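Sockenbügel in Wolkenform von Grelis -- mein Erfahrungsbericht

Eingestellt am 15/02/2019 in: Haushalt, Wäsche & Co.

Einzelne Socken sind bei uns ein Dauerthema. In der Schublade lag zuletzt ein ganzer Haufen Singles, und irgendwann hatte ich die Nase voll und habe mir bei Bevo den Wolkenbügel von Grelis bestellt. Kunststoff, cremefarben, unten an der Leiste kleine Ösen, in die man Klammern einhängt. Bezahlt habe ich knapp 15 Euro, der Versand kam noch obendrauf (ein bisschen frech für so ein leichtes Päckchen, aber gut).

Zuerst das Aussehen, denn deswegen habe ich ihn ja gekauft: Ich finde ihn total niedlich! Die Farbe ist so ein warmes, helles Vanille, die Oberfläche glänzt leicht, und die Ösen sind schön rund und an den Ansätzen etwas dicker. Keine scharfen Grate, an denen man mit feinen Strümpfen hängen bleibt. Mein alter Bügel von Najafi war dagegen ein graues Drahtmonster, das ich immer weggeräumt habe, wenn Besuch kam. Die Wolke darf hängen bleiben.

Die Klammern sind aus Metall und haben eine Spiralfeder. Die ist ziemlich stramm. Am Anfang musste ich richtig zudrücken, nach ein paar Wäschen ging es leichter -- oder ich habe jetzt kräftigere Finger. Dicke Wollsocken halten bombenfest, bei dünnen Füßlingen sieht man nach dem Trocknen manchmal einen kleinen Abdruck. Stört mich im Schuh herzlich wenig.

Am meisten hat sich bei mir der Ablauf geändert. Früher habe ich die Socken direkt aus der Wanne aufgehängt, wie sie mir in die Hände kamen. Jetzt lege ich erst alles auf den Tisch, Farbe zu Farbe, und dann kommt der Bügel dran. Klingt umständlich, ist aber schnell gemacht, und ich merke sofort, wenn irgendwo ein Partner fehlt.

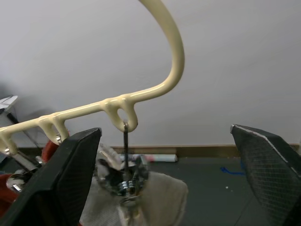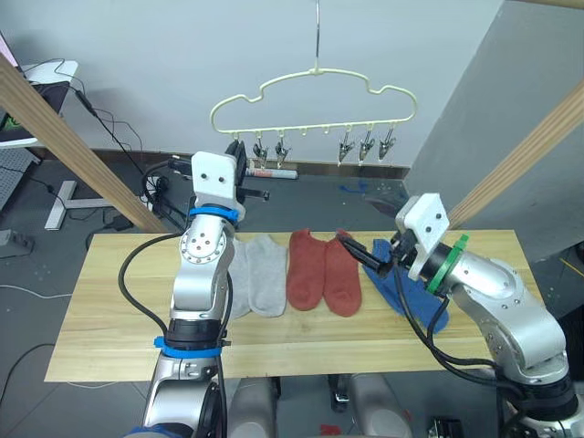
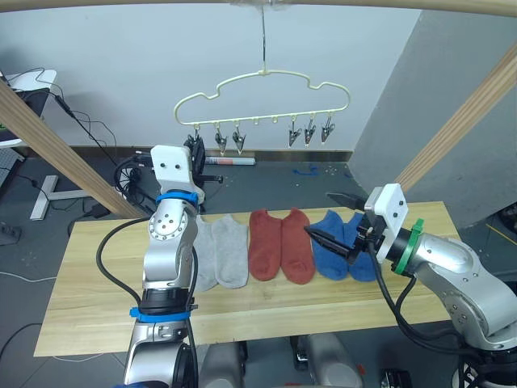 Der Wolkenbügel von Grelis, auf den beiden letzten Bildern mit den grauen, roten und blauen Socken auf dem Holztisch darunter.

Ein Tipp noch zum Bestücken: von beiden Seiten her anfangen und zur Mitte hin arbeiten. Der Bügel hängt ja nur an einem einzigen Haken, und wenn man links drei nasse Socken dran hat und rechts nichts, kippt er beleidigt zur Seite. Ich habe das beim ersten Mal natürlich falsch gemacht und durfte alles vom Boden aufsammeln.

Was mir nicht so gefällt: Die Klammern lassen sich zwar einzeln aushängen, aber eben auch aus Versehen. Wenn ich eine Socke mit Schwung abziehe, kommt die Klammer gern gleich mit. Außerdem ist bei Sneakersocken für die ganze Familie einfach schnell Schluss mit dem Platz. Für eine große Wäsche bräuchte ich zwei oder drei Wolken, und dann wäre der Wäscheständer von Drillcombe doch wieder die günstigere Lösung. Den habe ich für Handtücher und Shirts sowieso noch im Einsatz.

Für Babysachen, Söckchen und Waschlappen ist der Bügel aber richtig praktisch. Im März fahren wir wieder in die Ferienwohnung, da kommt er auf jeden Fall mit. Dort gibt es genau eine Duschstange und sonst nichts zum Aufhängen.

Von mir gibt es vier von fünf Sternen. Den einen Stern Abzug gibt es für die Klammern, die sich zu leicht aushängen. Falls jemand weiß, ob man bei Grelis Ersatzklammern nachbestellen kann, schreibt es mir gern in die Kommentare, im Shop habe ich nämlich keine gefunden.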